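Prindville Packing Room: Progress Report
Prepared for Laur Community Fund, grant file 2403
Submitted by Zoia Holovko, 2025-11-02

Where we are

The fund gave us money to move our small-parts packing out of padded envelopes and into cardboard boxes, and to set up a returns process so that boxes coming back could be used again. This report covers the period from the start of the grant to the end of October. The first report dealt with fitting out the room, so I have left that out apart from one item under Spending.

Packing in boxes is now normal practice for all outgoing repair kits. Envelopes are only used for paper-only mail such as instruction sheets. The returns process is running but it is behind where we said it would be, and most of this report is about that.

Box supply

We ordered 500 small boxes from Gurora in a single delivery. They came flat, tied in bundles, and are stored on the shelving along the inside wall where it stays dry. Orestis Chrysikopoulos looks after the stock and makes up boxes ahead of each packing session so that packers are not folding and packing at the same time. This was his idea and it has made the sessions calmer.

We had planned to carry two sizes. After packing the first kits we found that the smaller size took all of them except the hinge kit, which has a long bracket in it. The hinge kit now goes out with the bracket in a sleeve taped to the outside. It is not a tidy arrangement and we will look at it again, but it did not seem worth a second box size for one product.

Returned boxes

Customers who send back worn parts are asked to use the box the kit came in. When a box arrives it is emptied, the label is peeled or covered, and the box is checked before it goes on one of three shelves: use again, use inside the building only, or recycle.

The checking has taken longer to settle than we expected. In the early weeks each person had their own idea of what was good enough. Bohdan Maksymiv would pass a box with soft corners if the base was firm, and Beat Gasser would not. Both had reasons. We agreed to stop arguing over corners and to look at the seam first, because a box with a bad seam cannot be taped shut so that it stays shut.

The kind of damage that sends a box straight to recycling is a tear along the middle join, where the two flaps meet. Once the card has torn there and pushed inward, tape only holds the outer layer, and the next knock opens it again.

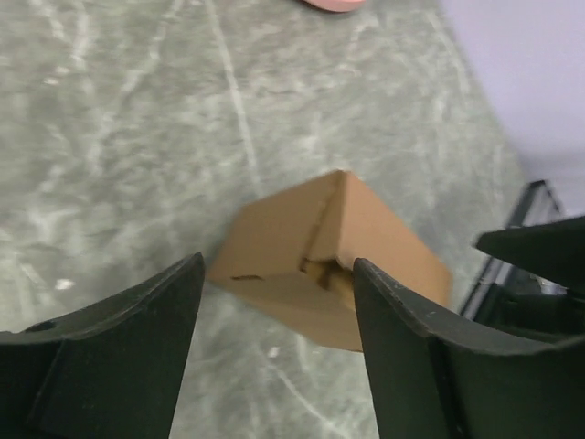

Rounded edges on their own are accepted for reuse. So is a light crease on one face, provided the card has not been cut through. If there is a slit, even a short one, the box goes to the inside-only shelf or to recycling depending on the seam. A box with both a slit and a torn seam is flattened without further discussion.

These rules are on one sheet of paper above the checking table. Ivan Shevchuk wrote the first version and it ran to two pages, which people did not read. The present version has 9 lines and a space at the bottom for queries. Queries are looked at once a fortnight.

We set a target of 80 per cent of returned boxes going back out to customers. We have not met it. I do not have a figure I am willing to put in this report, as the tally sheets for the first part of the period mixed the "use again" and "inside only" shelves together. The sheets were changed in October and the next report will have a proper number. From what the checkers tell me, I think the target was set too high for a box this light, and I would like to discuss a lower one.

Why boxes come back damaged

We do not know in every case. Some customers tell us in a note, most do not. The likely causes, as far as we can work them out, are these.

Opening. People push a thumb or a screwdriver through the centre join instead of cutting the tape. We have started folding the end of the tape over to leave a pull tab. It adds a few seconds to each box and the packers have not objected.

Overfilling on return. Worn parts are sent back with other things added. We have changed the wording on the return slip to ask for the listed parts only.

Handling on the way. We can do little about this, though Beat has asked Hindix, who collect for us, whether the small boxes could travel in a tray. They have agreed to try it on one route. No start date has been given.

Spending

Spending on boxes and tape is within budget. The tape line will go up slightly because of the pull tabs. The shelving cost more than quoted after the brackets supplied did not suit the wall, and this was covered from the contingency line as agreed by email. Nothing has been spent from the training line yet — Zoia and Bohdan ran the sessions in working hours. We ask that this amount be carried forward.

Staffing

Orestis is on the stock shelves and Beat is on checking. Bohdan splits his time between packing and the returns bench. Ivan has moved to dispatch but still keeps the rules sheet up to date. We are short one packer on the late shift and are covering it among ourselves for now.

Next period

Full tally sheets for all three shelves, kept from the first day of the period.

A trial of a slightly heavier card from Gurora, same size, small order only. Samples have been asked for.

A decision on the hinge kit bracket.

The tray trial with Hindix, if it goes ahead.

A revised reuse target, to be agreed with the fund before the next report is due.

Requests to the fund

Please confirm that the training money can be carried forward, and let us know whether a change to the reuse target needs a formal variation or can be agreed by letter. Tally sheets for October are available on request from the packing room office at Prindville.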